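Home | Phones | Threads | Archive

2 min read

Tosovine is dropping its own phone system and moving the whole line to Fetik starting in June. Short thread on what that means if you own one.

1/ The current phones stay on the old system. They get security fixes, no new features. The app store stays open, but developers can't submit new apps after the switch.
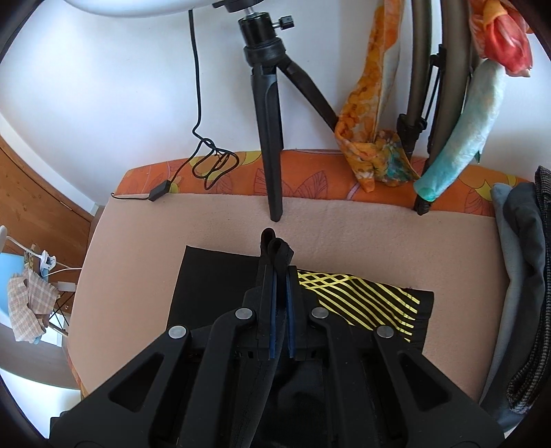
2/ Boriment, the messaging app, is the part people keep asking me about. It will be on Fetik from day one. Your contacts move over. Your chat history doesn't, unless you export it first.

3/ The first Fetik model is a slider with a real keyboard. Price is 900 without a contract. That's high for a company that sold most of its phones on the keyboard alone.

4/ I went through the app list. 167 of the apps in the old store have a Fetik version now. My bank's is one of them. My bus app isn't.

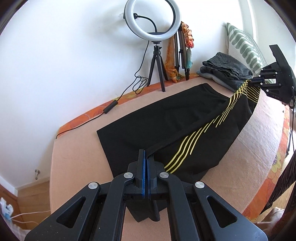
5/ Colors are still not settled. The leaked back covers come in plain black and a second black one with stripes. If the stripes are thin and yellow like the ones on this black cloth, I'd take that one. The plain one picks up fingerprints.

6/ I'm keeping my old Tosovine until the battery goes. It still lasts me 34 hours. Will post again when Fetik preorders open.

Contact | © Ok Phones | Back to top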